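Haltow Evening Classes
Small Household Repairs, Callcombe Annexe, Room 227
Handout 16: Remote controls and what goes in them
Notes for the session of May 8, 2019
Tutor: Dumisani Visser

Before we begin
Last session's multi-plug homework is to be left on the side bench with your name on it. Three were handed in without names and one was handed in without a plug. I have opinions about whose that was.

Why a whole session on this
When I proposed an evening on remote controls, Thanakorn Srithong, who teaches upholstery next door and can hear most of what I say through the partition, asked what I would do with the other hour and fifty minutes. It's a fair question. Any child can change a battery. Yet the box of "broken" remotes that people bring to this class every May is mostly full of remotes with flat batteries, batteries in backwards, or batteries that have been in there so long they have become part of the building. We will deal with these in order of embarrassment.

1. Opening the back
There are three common sorts of cover.

The sliding cover has an arrow or a patch of ridges. Press on the ridges and push in the direction of the arrow. Most people push without pressing, then press without pushing, then fetch a knife. Leave the knife in the drawer.

The clip cover has a small tongue at one end. Squeeze the tongue towards the middle of the remote and lift. If it creaks, that's normal. If it cracks, you now own the third sort of cover, which is sticky tape.

The screwed cover turns up on toys and on the odd remote. It wants a small cross-head screwdriver that fits the screw. One that nearly fits will turn happily in the slot until there is no slot. Some screws stay in the cover when undone, so stop turning once it spins freely. The others go on the floor, and you should put something pale and flat underneath before you start. A tea towel will do.

Put the cover somewhere you can see it. Upside down on top of the telly is where they go to be forgotten.

2. Taking the old ones out
Look before you pull. Note which way round each battery sits, or take a picture with your phone. The moulding at the bottom of the compartment usually shows this too, in raised plastic the same colour as the rest of the plastic, for the convenience of owls.

The flat end of each battery goes against the spring. Push the battery towards the spring and lift the other end. A fingernail is usually enough. If you must use a screwdriver, use it on the bumped end and lever gently against the battery, keeping well away from the metal tabs. A bent tab is the most common damage I see, and it is nearly always done by somebody in the act of fixing something.

If there is white or bluish crust, the battery has leaked. Put gloves on. Tip the battery out onto newspaper, then clean the contacts with a cotton bud dampened (dampened, Row Two, we discussed this) with white vinegar. Follow with a second bud and a drop of clean water, then dry it thoroughly and leave the back off overnight. Keep your hands away from your eyes. If the spring comes off on the cotton bud, the remote has made its own decision.

3. Choosing the new ones
Nearly all household remotes take AAA or AA. The AAA is the thin one. I mention this without malice. A few slim remotes take a coin cell, and those must be kept away from small children at all times, including the used ones, including the one in your pocket while you write yourself a note to buy more. If a child may have swallowed one, go to A&E at once and don't wait for symptoms.

Change the whole set together. A new battery next to an old one will spend its life carrying the old one about, and the old one is the more likely to leak. Don't mix brands or types either. The drawer of loose batteries, where good and dead live side by side, is the cause of more failed repairs than anything else in this handout. I have such a drawer. We all do.

For those who want numbers, a fresh alkaline cell reads a little over 1.5 volts on the meter. At 1.3 I would replace it. Your meter must be set to DC volts, and the class meters must be switched off again when you've finished, a matter on which the class meters would like a word.

4. Is it the remote at all?
Most remotes work by infrared, which your eye can't see but many phone cameras can. Point the remote at the phone's camera, press a button and watch the screen for a small pale flicker. Try the front camera if the rear one shows nothing, as rear cameras often filter it out. A flicker means the remote is sending something. The trouble is then likely to be at the other end, for instance a sound bar parked in front of the sensor.

Air-conditioner remotes are a special case, because they have a screen. A blank display with new batteries in usually means one of them is the wrong way round or a contact is dirty. Bear in mind too that the screen shows what the remote believes. The unit on the wall may believe something else. My Nadar at home insisted on 28 degrees for most of one May while the unit itself blew like the North Sea.

Many of these also lose their clock when the batteries come out. If you use the timer, set it again, or be woken by a gale.

5. Bench layout
Work with the remote, the batteries and the screwdriver all within reach on one surface, and nothing else on it. Mugs go on the windowsill. Patterned cloths are pretty, and small screws adore them.

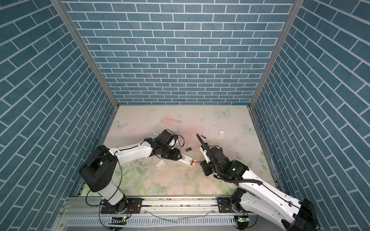

Back open, with a battery visible in the compartment.
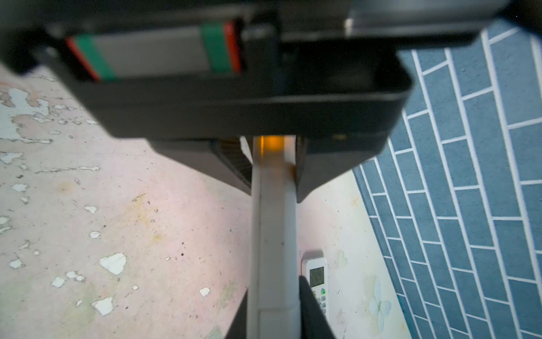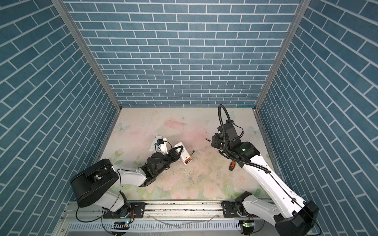

Compartment open, and a AAA on the mat right beside it.
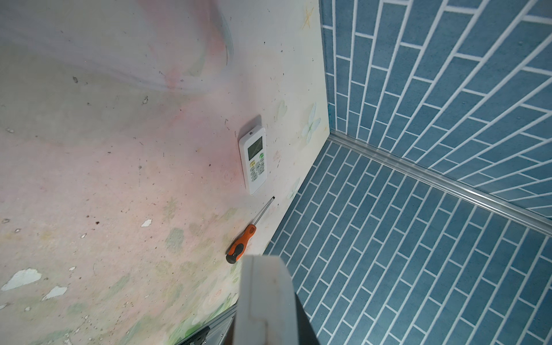
Face up, display blank, screwdriver close by.

6. Putting it back together
Spring end first. Slide the flat end of the battery against the spring, press, and drop the bumped end into place. It should sit down flush and stay put when you turn the remote over. If it rattles, the tab has been pushed back, and may be eased forward with a fingernail. Roll each battery once with your thumb to clear any film from the contacts.

Now test it, and only then refit the cover. I have watched grown adults screw down a cover, find the thing dead, unscrew it, and repeat the process with rising colour.

If individual buttons don't work and the rest do, the fault is under the rubber and is a job for a later session. It is nearly always squash.

7. The old batteries
They don't go in the bin and they don't go back in the drawer. Shops that sell a good many batteries will usually have a collection box near the door or the tills. Put a bit of tape over the ends of coin cells and lithium ones before they go in. There's a tub in Room 227, on the shelf marked Tudus, for reasons lost to history. Please stop putting biscuit wrappers in it.

Homework
Find every remote in your house. For each one write down what it works, what it takes, and whether the cover is original. Bring one that you believe to be broken, with its batteries in and a note of what it does or fails to do. "Nothing" is an acceptable note. "Haunted", which I received last year, is not.

Bring also a pair of thin gloves, a few cotton buds and your own small cross-head screwdriver. Class screwdrivers may be borrowed from cupboard 707 if you sign for them and return them to the same cupboard, and I will be checking the upholstery room.

Next session: doorbells, including the one on the annexe, which has been out of order since I started teaching repairs here.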